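Pustell Collection: catalogue records and images

Data card, version 2

Contents

The set holds 3,492 catalogue records for prints, drawings and watercolours of parish churches and carved stonework, together with reference images. Most were made by travelling draftsmen working for the Aksoy survey. The originals are kept at Flultarthorpe and may be seen by appointment, except in August.

Fields

record_id: a number that never changes, even if the sheet is moved
title: as written on the sheet, or supplied by the cataloguer in square brackets
maker: surname first; left blank when unsigned
medium: from a list of 19 terms (see terms.txt)
place: parish and county, modern spelling
note: free text, up to seven lines

Known problems

Dates taken from watermarks are marked "wm" and show only when the paper was made. Pencil and black chalk were not told apart in the older card index, so both appear as "dry medium". Records from album 7 have no measurements.

Images

Files are named by record number, with "r" for the front of the sheet and "v" for the back. Colour has not been corrected.
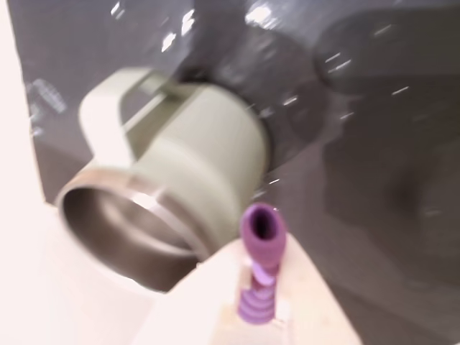
Changes since version 1

Duplicate records merged. Place names checked against the Gallon gazetteer. The "condition" field has been dropped.

Contact

Corrections go to Annatjie Pillay, with the record number in the subject line. Last updated May 4, 2022.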